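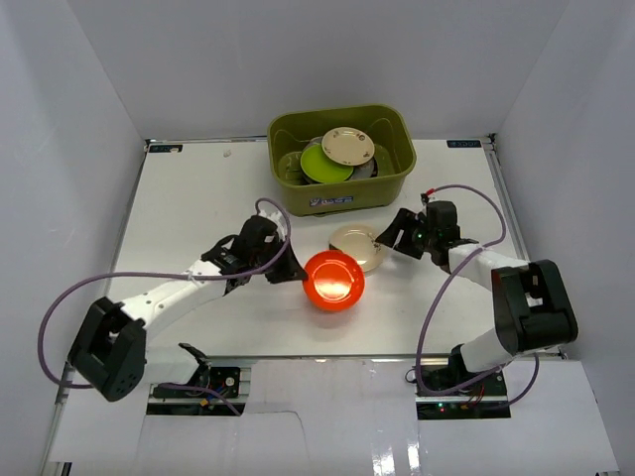
Fig. 6. Two-arm cell, left gripper at the bowl, right gripper near the plate.

Unit 8: Cable routing on the shared-shop build

Leave a full loop of slack at each wrist — the cable must clear the gripper through its whole travel. Tie it at the shoulder, never at the elbow.

Set the bin at the back center, within reach of both arms. Run the bowl task first at 30 percent speed, left arm only. Then add the right arm and the plates.

Log every stall with the joint number. Khalil Mahasneh has the spare servos. Base board wiring is covered in Unit 9.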